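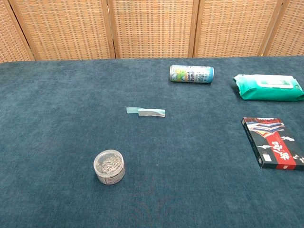

Mullumer Opens Household Task Recording Program to Outside Research Groups

Mullumer announced in January that its tabletop demonstration program, known as Ngata, is now open to universities and independent laboratories. The program provides recordings of people showing everyday tasks to robots, either with their own hands or by steering a pair of arms from a remote station.

The first release contains 2,000 demonstrations collected at the company's Grurnuvska site. Each was recorded on a cloth-covered table using common goods found in homes and offices, among them drink cans, packs of wet wipes, flat boxes and small containers of paper clips. Tasks include picking up a single item, setting a fallen can upright, opening a lid and clearing the table in a stated order.

Of the total, 600 demonstrations were performed by remote control through Fovis, the company's operator station. The remainder were performed by hand, with a camera worn at chest height recording the table from the demonstrator's side. Both sets use the same task list and the same written instructions, so that research groups may compare the two methods directly.

"A person can show a task by hand very quickly, and a remote operator shows it in a form the machine can repeat," said Veronika Kerekes, program director at Mullumer. "Our partners have asked for both, recorded under the same conditions. Ngata gives them that."

Objects are placed at wide intervals at the start of a session and moved to new positions before the next one. Demonstrators are asked to work at their normal pace. Attempts that end in a dropped or missed object are kept and labeled – a change from earlier internal collections, in which they were discarded.

Participating groups will receive the recordings, the task list and the placement guide used by session staff. Groups with their own equipment may also submit demonstrations for review. Accepted submissions will be included in release 2, which will add tasks that call for both hands.

Mullumer will accept 100 groups in the opening round. Applications are reviewed in the order received, and applicants should name one technical contact and state which of the two recording methods they intend to study. There is no fee for academic use.

Application forms and terms of use are available from the Ngata program office at Mullumer.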